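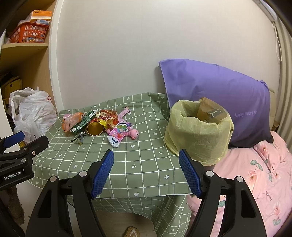
Vendutberg Voyage Accounts

README for the transcription set, version 3

What this is

A set of transcribed and lightly tagged accounts of sea voyages, written by sailors, ship's clerks, surgeons and a few passengers between the late 1500s and the early 1700s. Most of them describe Atlantic crossings and coastal trade in the Caribbean. A smaller part covers the northern whaling grounds. The texts were copied from handwritten originals and early printed pamphlets, then typed out line by line and checked against the page.

The set was put together for people who teach or study early ocean travel and want to search the wording of the sources directly. It can also be used for spelling studies, place name work and classroom reading.

What is in the folders

accounts/ holds the transcriptions, one plain text file per account. File names start with the shelf number, followed by a short title.

modern/ holds the same accounts with modern spelling. Not every account has a modern version yet. If a file is missing here, use the one in accounts/.

places/ holds a table of place names as written, with the likely present-day name next to each. Where the editors could not agree, both suggestions are kept and the row is marked "open".

notes/ holds comments on handwriting, damage and missing pages.

How the texts were made

Each page was typed by one person and read against the original by a second. Differences between the two readings were settled by Mogens Thoroddsen, who also wrote the notes on handwriting. The Grotlow papers were the slowest part of the job. They were kept in a damp store for many years and the ink has run on the outer leaves, so a good number of words are given in square brackets as best guesses.

Line breaks follow the original. Page breaks are marked with a row of 3 equal signs. Words struck out by the writer are kept between slashes. Marginal notes come right after the line they sit beside — they are not gathered at the end of the page, as they were in version 2.

Abbreviations are left alone in accounts/ and spelled out in modern/. Long s is typed as a normal s in both.

Dates

Writers in this set used two calendars, and some switched partway through a voyage. We did not convert anything. The header of each file says which calendar the writer seems to have used, or "mixed" if the dates don't fit either one. Please check the header before comparing two ships on the same day. The log of the Braver, for one, puts its landfall in July in one calendar and carries on in the other once the ship is in port.

Known problems

The Vītola journal has lost its first gathering and starts in the middle of a quarrel over water rations. The ship's name does not appear in what is left. The name used in our header is the owner's name on the cover.

Tonnage and cargo figures are copied as written, including sums that do not add up. One clerk records 1,000 hides loaded and then sells more than that.

Distances in leagues should not be turned into miles without thought. The length of a league changes from writer to writer, and few of them say which they meant.

Several accounts describe native towns and people in harsh or false terms. These passages are transcribed in full. They record what Europeans wrote, often years later and often to please a patron, and they should not be read as reliable reports of the people described. Almost nothing in the set was written by the people who met these ships from the shore. That is a serious gap and we have not been able to fill it.

Names of enslaved people are given wherever the source gives them. A separate list is in notes/.

Use and credit

The transcriptions may be copied and shared for teaching and research. Please credit the Vendutberg Voyage Accounts and give the version number, as readings do change. Photographs of the original pages are not part of this download.

Corrections

Send the file name, the line number and your reading. A short reason helps with the Grotlow papers, where the hand is hard. Corrections go in with the next version and are listed in changes.txt. Please keep each message to 20 corrections or fewer — longer lists should come as a text file, one correction per line.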